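Wedding favor tin

A wedding favor tin is a small lidded metal box given to guests at a wedding, usually holding candy, tea or a little keepsake. It grew out of the older custom of handing out sugared almonds in cloth bags, and it has one wonderful advantage over them - the box stays useful for years after the sweets are gone!

Shape and size

Most favor tins are flat and rectangular with rounded corners, though round and heart-shaped ones are easy to find. A common size is about 10 centimeters long, and a tin like that slips nicely into a jacket pocket or a small purse.

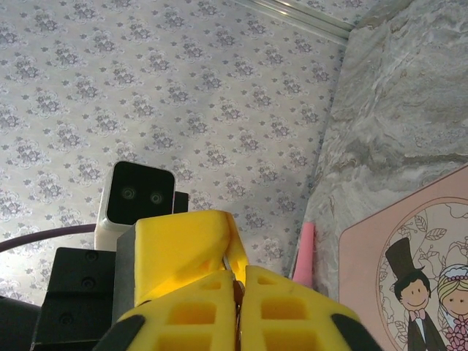

Lid pictures are where favor tins really shine. Some couples choose initials or a plain monogram, while others go for full cartoon portraits. A popular layout puts the bride and groom inside a large circle of leaves and vines, he in a tall black top hat and pink bow tie, she with blond hair and a pink bouquet. Pink backgrounds are a long-time favorite, and the cheerful faces have a charm that formal lettering can't match. Makers such as Arkomel print the art straight onto the metal, while the Lunde workshop prefers paper labels, which are cheaper for small orders.

Ordering and filling

Tins are mostly sold in boxes of 100, so couples with a short guest list often share an order with friends. Hard candy and foil-wrapped chocolate keep well inside. Soft fudge needs a paper liner.

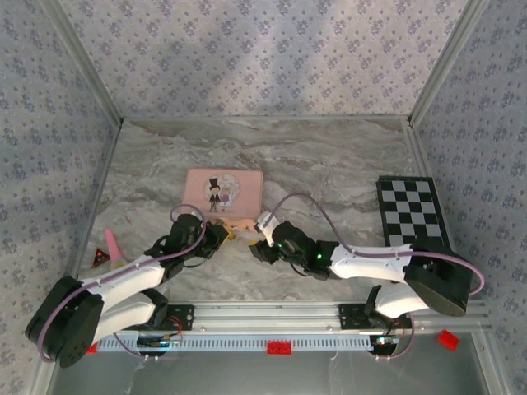
Loose tea is a lovely choice too, as long as the lid fits snugly.

Collecting

Favor tins have a lively following among collectors. The Venwood Tin Room in Flilulbridge has 756 of them on its shelves, arranged by lid design. Pairs made for the same wedding in 2 different colors are especially prized. Collectors wipe lids with a soft dry cloth and store the tins away from damp, with the lids slightly open.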